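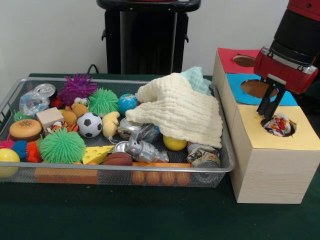 Home > Features > Workplace

Filed under: Money & Machines

When Zane Vaher first priced a robot arm for the sorting room at Plustcombe, she wrote one figure at the top of the page and thought she was nearly done. The arm is now the shortest entry in her budget.

Plustcombe sorts and repacks donated toys for a chain of charity shops. The stock is awkward. Spiky rubber balls, small plush animals and toy footballs arrive in the same tray, often with a cloth tangled through them, and each item has to be picked out and put in the right box.

"I had a line for the arm and a line for delivery," Vaher says. "I had nothing for the gripper, nothing for the table and nothing for the weeks of trying things out."

She asked three suppliers for quotes. Limomside left out training. Westerberg included it but charged separately for spare fingers. Koltorell offered a trial before purchase, and she now thinks every buyer should ask for one.
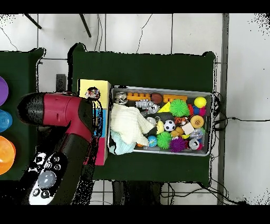
Her advice is to test with your own stock, mixed as it comes in. A firm ball tells you very little about how a gripper will cope with knitted cloth or a crinkled bag. Plustcombe set aside 1,000 items for its trial and kept a written record of every drop.

Urmas Venckus, who keeps the accounts, put £2,000 in the first-year plan for cables, mounts and worn parts. He also allowed 45 minutes a day for someone to clear jams and reset the boxes - time that had been missing from every quote.

The order will go in after July, once the floor plan is settled. Venckus wants the service contract priced for the second year before anyone signs.

2 comments | 45 shares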